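Brown paper on a white table — does it hold up for daily use?
Posted in Kitchen & Dining

Print this page | E-mail to a friend

Cladden_Rd_Tenant

We have a white kitchen table in a rental and the top marks if you look at it wrong. Coffee rings, a scorch from a pan, and crumbs that get ground into the joint between the two halves. The landlord's checkout list has 306 lines and the table is one of them. A friend covers hers with a big sheet of brown paper and swaps it out when it gets dirty. I'm thinking of doing the same under the toaster and the cups, which stay out all day. Does the paper slide around? Does it look terrible? And is it safe under a toaster? I don't want a plastic cloth, we had one and it stuck to the table in summer.

Jaanus Kivi

I've done this since March on a white table of my own, with one wide sheet over most of the top. It works fine if you accept that paper is paper.

Get it wide enough that you don't need to join two pieces. Joints lift and catch crumbs. I buy a 100-foot roll from Fandeseck and it lasts a long time. Leave a strip of table bare at the edge so you aren't leaning on the paper and tearing it.

It will wrinkle. Mine goes wavy along one long edge first. Painter's tape on the underside at the corners stops most of the sliding, but test it on a hidden spot before you trust it on a rental.

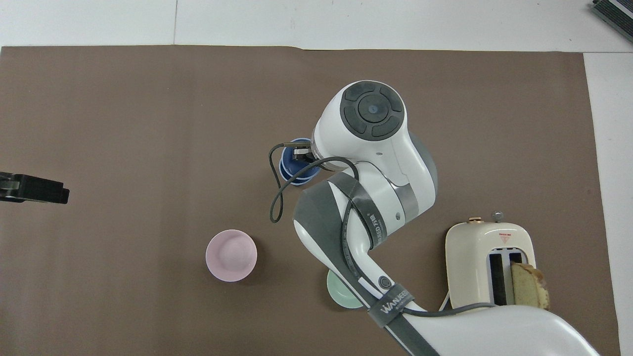

1. Cups

Plain cups in a few colors look good against the brown, so it doesn't have to look like a workshop. Pink, mint and dark blue all show up well. Wipe the bottom of a cup before you put it down. A wet ring soaks in and stays, and if you leave it long enough it goes through to the table.

2. Toaster

Don't run it on the paper. I keep mine off to one side, and when I want toast I unplug it, carry it to the counter and use it there. Let it cool before it goes back. Empty the crumb tray too.

3. Changing the sheet

Every 6 days or so for me. Fold the edges to the middle with the crumbs inside and it goes straight out. Wipe the table and let it dry before the new sheet goes down.

nimeck_nan

Just get a tablecloth. Cotton, washes at any temperature. I never understood paper on a table unless the kids are painting.

egilsson44

Agree with Jaanus on the toaster. One thing to add — check whether the paper has a coated side. The coated side goes up and spills bead on it for a minute or two, which gives you time to grab a cloth. Uncoated soaks right away. For the joint in your table, an old soft toothbrush gets the crumbs out.

Related discussions
Getting coffee rings off a white tabletop
Where to keep a toaster in a small kitchen
Cups that stack without sticking
Cleaning a crumb tray
Browse all 1,339 discussions in Kitchen & Dining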